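Guides > Home Office > Wiring the Shed > Step 2

I ran my shed office off Wi-Fi for two winters — never again! Before you plug in, do this:

1. Switch off the shed power.
2. Feed the cable through the conduit, leaving a loop at each end.
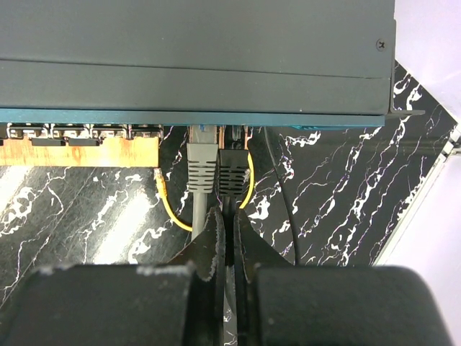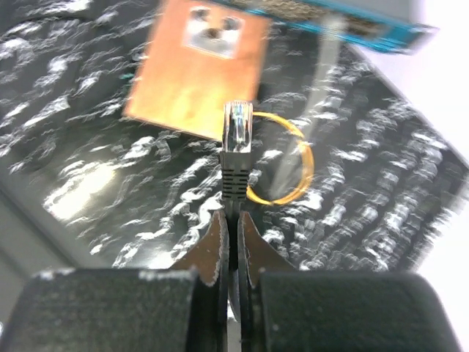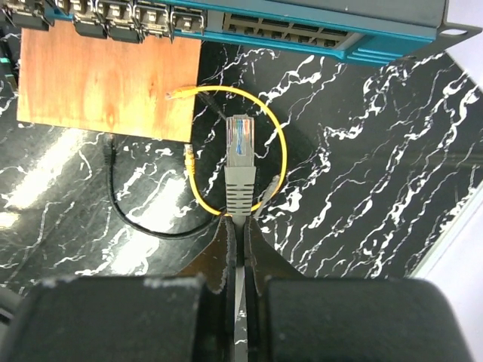 Photos: Juraj Šindelář

3. Label both ends.

Caution: don't staple through the cable (I did).

14 shares | 2 comments

Ginette Grewal: Does the loop go inside?
Bergeron: Mine does!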